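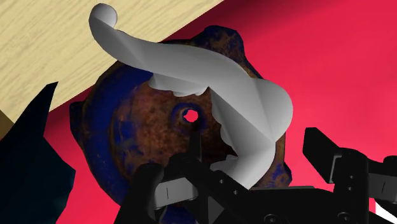 ## How to run a small customer survey that people will finish

I run the mailing list for a little tea and spice shop, and every August I send our customers a survey. The first one I ever wrote had so many questions that I got bored testing it myself. Out of 4,000 subscribers I heard back from hardly anyone, and half of those quit on page two (fair enough!). I've gotten a lot better at this, so let me walk you through what I do now.

### 1. Write down the decision first

Before you open any survey tool, finish this sentence on a piece of paper: "Once I have the answers, I will decide whether to..."

Mine last time was "whether to keep selling sample packs." If your sentence comes out mushy, like "learn more about our customers," keep going until there's a real choice in it. Tape it to your monitor. You'll want it when your boss asks to squeeze in a question about the logo.

### 2. Keep it to 8 questions

I mean it — 8, total, including the one about age or zip code. For each question, look at your sentence and ask what you'd do differently depending on the answer. I usually start with a huge pile and hate cutting it down, but the ones I cut can always go in the next survey.

### 3. Ask about the last time, not "usually"

People are pretty bad at describing their habits. Ask "How often do you usually buy tea?" and you'll get the answer of a person who has their life together. Try this instead:

- When did you last buy tea?
- Where did you buy it?
- What else did you look at before you picked?

That third one is my favorite. It's how I found out that plenty of our buyers were comparing us with Bokik, which I'd always thought of as a coffee place.

### 4. Leave one box open

Put one open question near the end and make it easy to answer. I use "What almost stopped you from ordering?" Don't make it required. The people with something to say will fill it in, and some of them will write you a whole essay.

### 5. Test it on two people

Get two people who've never seen it, sit next to them, and keep your mouth shut while they fill it out on their phones. My friend Adesuwa Oyelaran did this for me and stopped dead at "preferred fulfillment method." She thought it was about personal growth. I changed it to "How do you like to get your order?" and we moved on.

### 6. Send it, then remind once

I send mine Sunday at 7 p.m., when our readers seem to be on the couch. One reminder goes out a few days later, only to people who haven't answered. I build the form in Vedico because it lets me do that without fiddling with lists, but any tool with a "not yet responded" filter will do.

Close it when you reach 200 answers, or after two weeks if you don't get there. For a shop our size that's plenty to spot the big patterns. Just go easy on slicing it into tiny groups, and remember that the folks who reply tend to be the ones who already like you (or are really mad).

### 7. Read the open answers before the charts

Print them out, grab a highlighter, and mark any phrase that keeps coming back. Those phrases are gold for product pages! "I never know how much to buy" went almost word for word onto our sample pack page.

Then open the charts, pull out your taped-up sentence, and write your decision underneath it. We kept the sample packs and made them smaller.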